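Room Setup Attendant, part-time -- Zornley House Hotel

Zornley House has 56 rooms, and every one of them has a telephone. Guests pick it up mostly to ask for the wifi password, but it has to work, and it has to be clean between the buttons. We need someone who cares about this more than is strictly normal.

You would join us in March, working 2 to 5 in the afternoon, with two other attendants.
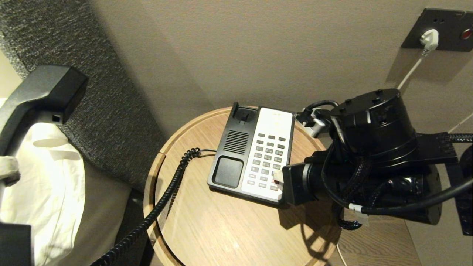
Desk phone on one of our round bedside tables.

The job: wipe down the tables (the rim collects crumbs, so does the shelf underneath), untangle the coiled cords, check for a dial tone and put back whatever the last guest moved. You will meet cords in knots no sailor has named. Patience is worth more to us than hotel experience.

We pay weekly and feed you lunch, which is soup. There is a $300 bonus after your first season.

To apply, write a few lines to the front desk at Zornley House, Malik Street. Or call -- we have plenty of phones.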